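Teaching days at Kiswood: your questions

Do I need to know any code?
Not a line! You hold the arm, or steer it from the remote handset, and it records how you moved.

How many goes does one task take?
We ask for 20 per person, and 200 between us all before Mounir Benkirane starts the training. The clumsy ones are welcome too (mine certainly were).

What will I be teaching?
Small table jobs, mostly picking things up and moving them. August is all carrots and bowls, and I can't wait.
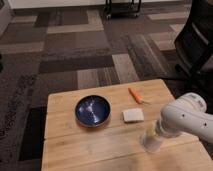 Bowl, toy carrot and folded cloth on the table, with the arm at the right.

Can children come?
Yes, from age 6, with a grown-up.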